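Tralgate Ring Listings, data card

Version 2. Text descriptions of antique and handmade rings, collected from the sales pages of two shops, Bermúdez and Otirbridge. There are 713 listings. Each one has a title, the metal, the main stone, the ring size and the full description.

The stone weight is kept as the shop wrote it. When a ring was not taken apart for weighing, the weight is an estimate, and we mark it "est" in the column weight_type.
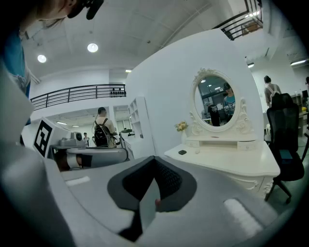 Grallport wrote to us that the old cut names should not be merged, as a buyer looking for an old mine cut does not want an old European cut. In version 2 they are separate again.

Known problems: 4 listings have no ring size. The word "sapphire" without a color is read as blue, and this may be wrong for some older pieces.

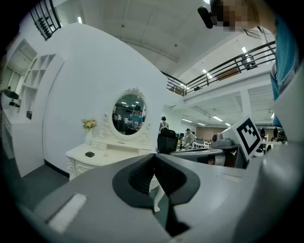

Gripper with finger pad and square marker.

How to load: the file is comma separated, in UTF-8. Please keep the accents, because the shop name is also the key for the second table. We use 700 listings for training and keep the rest for testing.

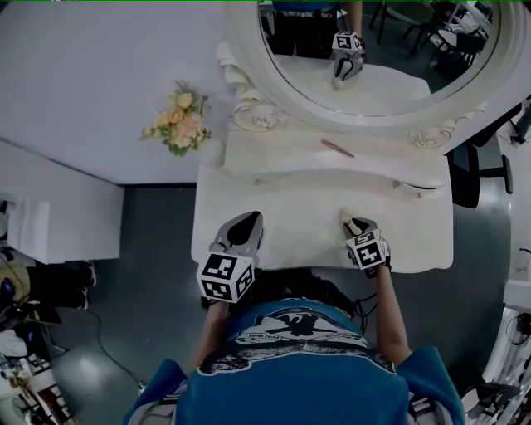

At the white table, one gripper in each hand.

Prices are not included. The next update is planned for September.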